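July, late, 11:40 pm

Too tired to write this properly but if I don't I'll lose it. Numbers first. 967 episodes in the set now, the last batch finished copying before dinner. Trained on Ultura overnight, policy came out this morning, ran evals all afternoon. Chip insertion is up. Not a little up. Without the wiggle data we were getting 7 out of 40. With it, 31. Same board, same lighting more or less, same start poses off the list. I made Musa read the sheet back to me in case I'd marked the wrong column. He got 31 too.

So the wiggle thing is real, or real enough to keep going. For the record, since I'll forget how I put it: when the demos are all clean, straight down, perfect seat, the policy has never seen a near miss. It gets a corner up on a bracket and just pushes. Or freezes. So we started doing bad ones on purpose. Come in off center, touch, back off, small circle, try again. Musa hated collecting those, felt like he was getting worse at the job. Took him 3 days to stop fixing his own mistakes before they happened.

Ran the wrist camera only for the whole second half. Wanted to know how much the overhead view was buying us. Less than I thought!! Dropped to 28, and two of those misses I'd call my fault, board wasn't pushed back square after the reset. Should have redone them. Didn't. Left them in as misses, noted in the sheet.

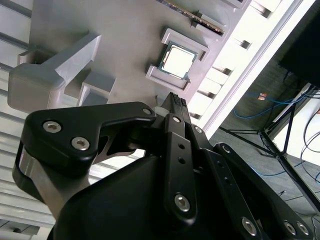 The brackets matter more than I gave them credit for. Two raised corners and the policy seems to have learned to use them, slides in till it feels the wall then drops. Nobody told it to. Or we did, sort of, becuase Musa does that by hand every time and it's in all his demos. I want to print a board with only one bracket and see if it falls apart. My bet is yes. Okoro bet no, loser buys lunch.

Memory module is still bad. Not touching that number till the next retrain, it's embarassing. Long thin part, tips in the fingers when it touches the slot, and the wrist view loses the far end completely. Wiggle data might help there too but the motion has to be different, more of a rock along the long axis than a circle. Asked Musa if he'd do a batch. Long silence. Then fine, but with music on.

Things that went wrong, so I don't pretend it was a good day all through:
- logger died once, lost 7 evals, had to rerun them
- a joint screw had backed out a hair, found it by the sound. Went over the rest with the hex key. Should be on the morning checklist, isn't
- sun came through the blinds after 4 and the last few runs looked washed out on the monitor. Didn't seem to hurt the score but can't swear to it, too few

Worry for tonight: is it the wiggle or is it just more data. The no-wiggle policy had fewer episodes total. Drakura people will ask that in the first minute and they'd be right to. Need the matched run, same count, clean only. We have enough clean ones if I pull from the spring batch, but that was the old fingertips. Ugh. Either recollect or subsample down. Subsample is faster. Start it before bed. Did start it, just now, from the couch.

If the matched one comes out under 15 I'm writing it up. If it lands close to 31 then we have a more-data-is-good result which everyone already has.

Drirkudside call moved to 9. Haven't made slides. Will show them the eval sheet and talk fast.

Ate cereal for dinner again. Musa took the spare hex key home in his pocket, text him.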